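Before any hardware was unboxed, Edem Laryea spent most of July on one spreadsheet. It listed every way a parallel gripper could fail to open or close a drawer, and it became the test plan for a comparison of two grippers, the Tekitz and the Szalai, run entirely in simulation on the same arm model. Laryea wrote the plan, and Amber Penrose built the environment and the controllers. I spoke to both of them on a Wednesday afternoon, with the logs open on a second monitor.

The question they were given by Drullela, which builds fetch-and-carry arms for small workshops, was narrow. The company wanted to know which of the two grippers should ship as the default, and whether a wrist camera could replace the fixed side view for drawer tasks.

"They wanted one number per gripper," Laryea said. "I told them they would get one number per gripper per controller per view, and that they could average it themselves if they felt like it."

The final set came to 2,307 valid episodes. Another 82 were thrown out for solver faults, mostly interpenetration between the finger pads and the drawer front. Penrose said the discards were reviewed one at a time and that the rule for discarding was fixed beforehand.

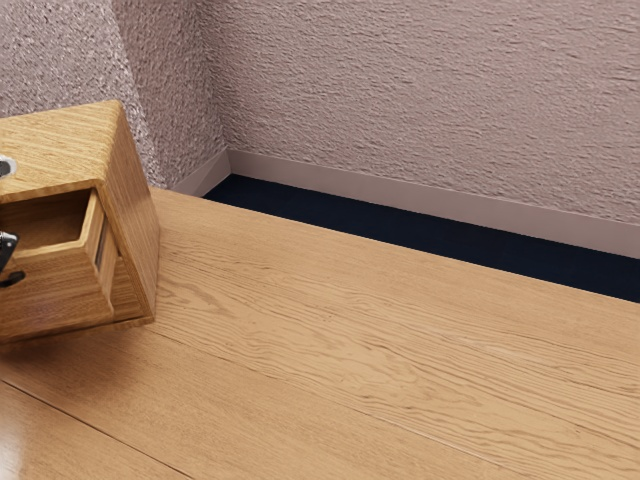 Penrose kept the environment small on purpose. There is one room, one table and one cabinet, and the task variants differ only in starting state and goal. The cabinet sits on a broad tabletop, and in the part-open starts the drawer projects partly out from the front with the black gripper above its opening. "That start is the one I'd look at first," she said. "Fully closed is a contact problem, fully open is a reach problem, and part-open is both. The fingers can go over the top rim or push on the face, and the controller has to commit to one."

The two controllers were a position controller with a fixed stiffness and an impedance controller with stiffness scheduled by distance to contact. Both ran at 800 Hz. Penrose had first tried the position controller at a lower rate and found that it chattered against the drawer rim, so the rate was raised for both to keep the comparison fair.

With the position controller, the Tekitz did better on closing and worse on opening. Its fingers are short and wide, which gives a stable push but leaves little depth to hook behind a rim. The Szalai has longer fingers with a slight taper. It opened the drawer more reliably and lost time on closing, where the tips tended to slide sideways across the face if the approach was a few degrees off.

"Under impedance control most of that difference shrinks," Laryea said. "The Szalai still opens better. The closing gap is small enough that I wouldn't buy hardware on it."

I asked whether the friction model could account for the sideways slip. Penrose said it could account for part of it. The wood was assigned a single friction coefficient for every face, with no grain direction, and the pads were modeled as a uniform elastomer. She reran 909 of the episodes with the coefficient varied above and below the nominal value. The order of the two grippers held, but the margin on closing moved more than she liked.

"The texture is for the cameras," she said. "The contact solver doesn't know it's wood. People look at the render and assume it does."

The camera comparison took up the rest of the schedule. Drullela had asked for a wrist-mounted view because it removes the need for a calibrated stand beside the table. Győző Orbán, who handles perception on the project, trained the same drawer-state estimator on each view separately and then on both together. He joined the call for this section only.

His summary was that the side view gives good drawer extension and poor fingertip position, and the wrist view does the opposite. Close to the furniture, the wrist view loses the overall shape of the cabinet. Long wooden edges and grain take up much of what it sees, and the estimator has to work from edges that look alike.
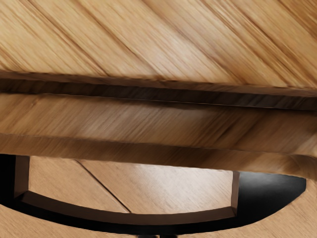

*Close-range view from the simulated test set: wooden surfaces and a dark recess, with a curved black part below and light flooring through its opening.*

"At close range you have a handful of nearly parallel lines," Orbán said. "If the estimator locks onto the wrong one, it reports a drawer position that is off by the height of a panel. It reports it with high confidence, too."

He tried masking regions with dense grain, which helped a little, and feeding the estimator a short history of frames, which helped more. The combined two-view version was the most accurate in every condition. It is also the one Drullela least wants, as it keeps the stand.

Laryea's written recommendation was the Szalai with impedance control and both views, falling back to the side view alone if only one can be supported. Cameron Faulkner at Drullela has accepted the gripper choice and deferred the camera choice until there are physical trials on the Kellari bench.

Penrose expects the simulated closing results to transfer poorly and the opening results to transfer reasonably well. Her reason is that opening depends mainly on finger geometry, which was modeled from the supplier's CAD files, while closing depends on pad friction, which was not measured. She has asked for pad samples from both suppliers. Only the Tekitz set has arrived.

Miklós Tóth will run the bench work. The first item on his list is a friction sweep on bare and varnished wood, with the gripper held in a fixture and no arm attached. Drawer trials follow when the second set of pads is in.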